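교내 페트병 분리배출 실태 조사 - 3조 중간보고서

조원: Yi-chun Tsang, Su-chen Chiu, Khalil Hourani
제출: 금요일 오후 수업 전까지

1. 왜 이 주제인가
기숙사 분리수거함이 늘 엉망. 라벨 붙은 채로, 뚜껑 따로, 음료 남은 채로. 학생들이 몰라서 그러는지 귀찮아서 그러는지 알고 싶었음.

2. 조사 방법
3월 한 달간 기숙사 Peng관 1층 수거함에서 페트병 300개를 꺼내서 확인. 설문은 같은 건물 거주자 56명. 원래 Follari관도 하려고 했는데 출입 허가가 늦어져서 못 함. 확인 항목은 라벨, 뚜껑, 내용물 세 가지. 압착 여부는 기준이 애매해서 뺐음.

3. 결과
라벨 제거하고 버린 병이 29개. 생각보다 훨씬 적음. 설문에서는 대부분 "항상 뗀다"고 답했는데 실제랑 안 맞음. 투명 페트 전용함이 있는 줄 몰랐다는 답은 7명. 뚜껑은 닫아서 버리는지 빼서 버리는지 답이 반반으로 갈렸음.
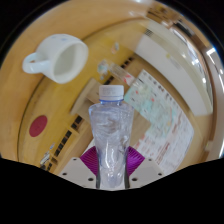
Mei-kuen Kan은 중간발표 때 뚜껑을 닫아 버리라는 안내문이 수거함 옆이 아니라 게시판에만 붙어 있으니 답이 갈리는 게 당연하지 않냐고 했다. 설문 문항에 안내문을 본 적 있는지부터 넣었어야 한다는 지적도 같이 나옴. 맞는 말이라 2차 설문에 추가하기로 함.

4. 한계
한 건물만 봄. 주말에 버린 건 포함 안 됨. 설문이 자기 보고식이라 좋게 답했을 가능성 있슴. 병을 꺼낸 사람마다 "내용물 남음" 기준이 조금씩 달랐음, 이건 표로 다시 정리할 예정.

5. 앞으로
수거함 뚜껑 위에 안내문 붙이고 2주 뒤 같은 방법으로 재조사. 안내문 문구는 Su-chen이 초안 작성중. Follari관 허가 나오면 비교군으로 쓰고 안되면 Peng관 2층으로 대체.

참고자료 목록은 최종본에 첨부하겠습니다.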